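January, afternoon, bench 2

Went back over the Maklow loop data before Gyu-bin Sun's summary goes round, as I don't believe the headline number and would like my reasons written down somewhere.

The claim from Cilance is that their coated collector pipe gives a better heat yield than plain pipe at the same depth. Fine. Their curve shows the coated loop ahead from the first hour and staying ahead. What it doesn't show is the flow rate, and the pump on the coated side was swapped partway through. Gyu-bin has the swap in the site log and it isn't mentioned in the Cilance write-up at all. A faster pump will flatter any pipe you like over a short run.

Logged 1,655 readings from the two loops. Threw out 130 where the return sensor was stuck on one value. I checked these by hand and they are all on the plain loop, which makes me grumpy, as a stuck sensor on the worse-performing side is just the sort of thing that makes the other side look good. With them gone the gap shrinks. It doesn't vanish. I would not put money on what is left.

Other things I don't like:

- Ground temperature taken at one borehole only, the one nearest the car park. Tarmac warms up. Plain loop is on the field side.
- Nobody wrote down the glycol mix for the second fill. Ebrahimi say "same as before". Same as what?
- The yield figure is worked out from supply temperature at the manifold, not at the borehole head. There is a long stretch of badly lagged pipe between the two.
- Prisside want to quote the result in a planning document for a village heat scheme. I've asked them to wait. Gyu-bin thinks they won't.

Tried a rough correction for the pump: scaled the coated side to the old flow and ran it again. The answer depends heavily on which 500 readings I use. First 500, coated wins clearly. Last 500, hardly anything in it. To me that looks like ground settling down after drilling — the boreholes weren't finished at the same time, and the later one was the coated one.
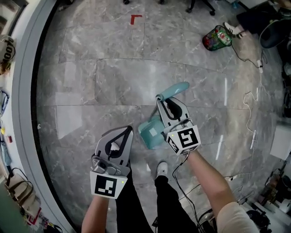

Heat meters next. I want both loops on the same make of meter, clamped at the borehole head, with the old readings kept going alongside so we can see how far apart they are. Fixing positions need marking on the pipe first, or we'll get a different answer every time someone takes one off and puts it back. Padded jaws would suit the temporary clamps, same idea as the black pads inside those gray gripper fingers, as bare metal will mark the coating and then Cilance will blame us for it. Gyu-bin reckons rubber strip from the stores will do. Perhaps, though rubber under a surface sensor is a good way to measure the temperature of rubber, so keep it well clear of the probe.

To do before anyone quotes anything: get the pump curve, get the glycol mix in writing, and find out who picked the car park borehole. Then a long run with nothing touched. If the coated loop is still ahead after that I'll say so, and buy Gyu-bin a pint.

Sensor from the plain loop is in the drawer under the scope. Don't refit it.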